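Rivstead Adult Reading Project
Progress report to the Stulari Fund, second period

Enrollment stands at 30 learners, up from 18 at the end of the first period. Most of the new people came through the Warkonow clinic, where Ekua Quaye left sign-up cards at the front desk. We had planned to advertise on local radio as well, but the clinic cards filled the places before we booked any time.

Evening classes start at 6:30 and run for 90 minutes. We split the beginners into two groups in December – one group for people who can't yet read in any language, one for those who read well in their own. Ntombi Zwane teaches the first group and reports that the slower pace suits them.
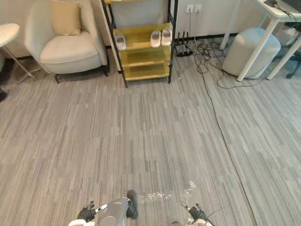 Attendance in the beginner groups dropped when the bus timetable changed. We moved the finish time up by ten minutes and 19 learners now come every week.

Spending on books and printed worksheets came to $2,835, slightly under budget. The Lương workbooks were delayed by six weeks, so we used photocopied pages in the meantime. We would like to carry the unspent amount over to pay for large-print copies, which several older learners have asked for.

Still to do: the spring reading check, a second tutor for the advanced group, and a decision on summer classes. We will send the reading check results with the next report.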